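보낸 날짜: 2025년 4월 14일 월요일
제목: Re: [작업자동화] 가사/현장 작업, 지금 기계로 어디까지 되나

지난주 글에 대한 답입니다. 길어서 필요한 부분만 인용합니다.

> Durberg 쪽 조립 라인에서 부품 정리 공정을 자동화하자는 얘기가 다시
> 나왔습니다. 상자에 섞여 들어온 블록류 부품을 꺼내서 지그 옆에
> 늘어놓는 작업입니다. 사람이 하면 누구나 첫날부터 합니다. 영상으로
> 도는 데모들을 보면 빨래도 개고 식기도 정리하던데, 이 정도면 이제
> 사서 쓰면 되는 단계 아닌가요?
>
> 그리고 두 번째 질문입니다. Dantas에서 시뮬레이션만으로 학습한 정책을
> 바로 실기에 올린다는 얘기를 들었는데, 실제로 그렇게 해서 현장에
> 들어간 사례가 있는지 궁금합니다. 저희는 로봇 전담 인력이 없어서
> 실기 데이터를 오래 모을 형편이 못 됩니다.
>
> 마지막으로, 가정용은 어떻습니까. 식탁 치우기나 장난감 정리 같은 것은
> 부품 정리와 본질적으로 같은 일로 보이는데, 한쪽이 되면 다른 쪽도
> 되는 것 아닌지요.

첫 번째 질문부터 답합니다.

사서 쓰면 되는 단계인지는 공정 조건에 달려 있습니다. 부품 종류가 고정되어 있고, 상자 위치가 고정되어 있고, 조명이 고정되어 있으면 예전부터 되던 일입니다. 흡착이 되는 부품이면 더 쉽습니다. 문의하신 공정은 이 중 상자 위치만 고정되어 있는 것으로 읽힙니다. 부품이 섞여 들어오고, 면이 비스듬한 것이 있고, 서로 기대거나 겹친 상태로 들어온다면 이야기가 달라집니다.

데모 영상은 두 가지를 확인하고 보시기 바랍니다. 배속 여부와 편집 여부입니다. 원속도로 끊김 없이 찍힌 영상이라도 그것은 한 번의 성공입니다. 라인에서 필요한 값은 연속 운전 중 사람이 개입하는 간격입니다. 이 값을 공개하는 업체는 드물고, 공개하더라도 개입의 정의가 제각각입니다. 파지에 실패한 뒤 스스로 재시도해서 성공한 경우를 성공 1회로 세는지, 실패 1회와 성공 1회로 세는지부터 물어보셔야 합니다. 원격 조작자가 뒤에 붙어 있었는지도 물어보십시오.

Brirkberg에서 돌린 시험 결과를 적습니다. 병렬 2지 그리퍼, 손목 카메라 한 대, 블록형 부품을 평판 위에 임의로 놓고 지정 위치로 옮기는 작업입니다. 시뮬레이션에서 총 2262회 시행했고, 그중 조건을 바꾼 구간이 800회입니다. 실기는 200회만 했습니다. 실기 200회 가운데 사람이 손을 댄 경우가 13회입니다. 여기서 손을 댄 경우란 비상정지, 부품을 손으로 다시 놓아준 것, 프로그램 재시작을 모두 포함합니다. 자체 재시도는 포함하지 않았습니다.

수치만 보면 나쁘지 않아 보이지만 해당 라인의 요구치에는 못 미칩니다. 개입이 한 번 발생하면 담당자가 자기 자리에서 걸어와서 상태를 보고, 부품을 빼고, 원점 복귀를 시키고, 다시 걸어갑니다. 이 시간이 사람이 부품을 직접 늘어놓는 시간보다 깁니다. 인접 공정까지 같이 서는 배치라면 손실은 더 커집니다.

개입 원인은 세분해서 집계하지 않았습니다. 로그를 다시 훑어본 인상으로는 대상 부품을 찾지 못해서 생긴 것은 적고, 찾았는데 접근 중에 옆 부품을 건드린 것이 많습니다. 인식 모델을 더 좋은 것으로 바꾸면 해결된다는 제안을 종종 받는데, 저희 경우에는 그쪽이 병목이 아니었습니다. 접근 방향 선택과 접촉 이후의 처리가 문제입니다.

두 번째 질문, 시뮬레이션 전용 학습에 대해서입니다.

Dantas 사례는 저도 전해 들은 것이라 확인해 드릴 수 없습니다. 저희는 Nanex 환경을 씁니다. 사내에서 만든 것이고 렌더링은 일부러 단순하게 두었습니다. 질감과 글자를 빼고 면 단위 음영만 남겼습니다. 질감에 의존하는 정책이 나오는 것을 막으려는 의도였는데, 이 선택이 옳았는지는 아직 판단을 보류하고 있습니다. 깊이 단서까지 같이 줄어드는 부작용이 있어서 2월부터는 깊이 채널을 따로 넣고 있습니다. 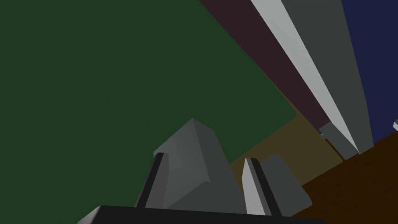 파지 직전 단계가 시뮬레이션과 실기의 차이가 가장 크게 벌어지는 구간입니다. 접근까지는 기구학 문제라 대체로 옮겨집니다. 그 다음부터는 마찰, 손가락의 휨, 부품의 미끄러짐이 개입합니다. 그리퍼 뒤쪽 위에서 보는 시점에서는 손가락이 아직 열려 있고 그 사이에 회색 블록이 들어와 있으니 닫기만 하면 될 것처럼 보입니다. 그런데 블록 윗부분이 뭉툭한 쐐기꼴이고, 밑동은 손바닥부에 가려서 보이지 않습니다. 오른쪽 손가락 뒤로는 두 번째 블록이 일부 걸쳐 보입니다. 이 시점만으로는 손가락과 두 번째 블록 사이의 여유를 알 수 없고, 손가락이 닿을 면이 서로 평행한지도 알 수 없습니다. 사람은 이런 경우 손끝으로 슬쩍 밀어보고 정합니다. 저희 정책에는 그런 동작이 없습니다.

따라서 실기 데이터 없이 가능하냐는 질문에는, 접근 단계까지는 가능하고 접촉 이후는 권하지 않는다고 답하겠습니다. 전담 인력이 없으시다면 오히려 부품 공급 방식을 바꾸는 쪽을 먼저 검토하십시오. 진동 피더나 칸막이 트레이로 부품이 서로 떨어져서 들어오게만 해도 위에 적은 문제 상당수가 없어집니다. 학습 기반 정책도 필요 없어질 수 있습니다. 이 경우 설비는 재미가 없지만 유지보수 담당자가 다룰 수 있습니다.

세 번째, 가정용입니다.

집어서 옮긴다는 점은 같습니다. 그 외의 조건은 거의 다 다릅니다. 라인에서는 부품 도면이 있고, 작업대 높이를 우리가 정하고, 사람의 출입을 막을 수 있습니다. 가정에서는 셋 다 안 됩니다. 물체 목록이 닫혀 있지 않고, 같은 컵이라도 내용물이 들어 있는지에 따라 다르게 다뤄야 합니다. 장난감 정리는 물체가 가볍고 떨어뜨려도 손해가 작으니 그나마 먼저 될 후보로 봅니다. 식탁 치우기는 그 반대입니다.

반면 가정은 속도 요구가 느슨합니다. 밤새 천천히 치워도 되는 일이라면 사이클 타임이 의미가 없고, 재시도를 몇 번 해도 상관없습니다. 남는 것은 실패했을 때의 비용입니다. 못 집은 것을 그대로 두고 넘어가는 기계라면 쓸 수 있고, 못 집은 것을 밀어서 떨어뜨리는 기계라면 쓸 수 없습니다. 현재 저희 정책은 두 번째 쪽에 가깝습니다. 포기 조건을 넣는 작업을 하고 있는데, 문턱값을 보수적으로 잡으면 멀쩡히 집을 수 있는 것까지 포기합니다. 적당한 값을 아직 찾지 못했습니다.

Durberg 공정에 대해서는 다음 사항을 알려주시면 좀 더 구체적으로 답할 수 있습니다.

- 부품 종류 수와 가장 작은 부품의 폭
- 상자 안에서 부품이 몇 겹으로 쌓이는지
- 지그 옆에 늘어놓을 때 요구되는 자세 정밀도
- 공정이 섰을 때 뒤 공정이 버틸 수 있는 시간
- 상자를 트레이로 바꾸는 것이 납품 계약상 가능한지

마지막 항목부터 확인하시기를 권합니다. 가능하다고 나오면 나머지는 급하지 않습니다.

시험 로그는 사내 규정 때문에 목록에 올릴 수 없습니다. 개입 판정 기준 문서는 올려도 된다는 확인을 받았으니 정리해서 따로 보내겠습니다. 다른 곳에서 같은 기준으로 집계한 값이 있으면 공유 부탁드립니다. 그리퍼 형식이 달라도 괜찮습니다. 흡착식 결과가 있으면 특히 보고 싶습니다.

--
작업자동화 메일링 리스트
답장은 목록 전체로 갑니다. 첨부 파일은 본문에 링크로 넣어 주십시오.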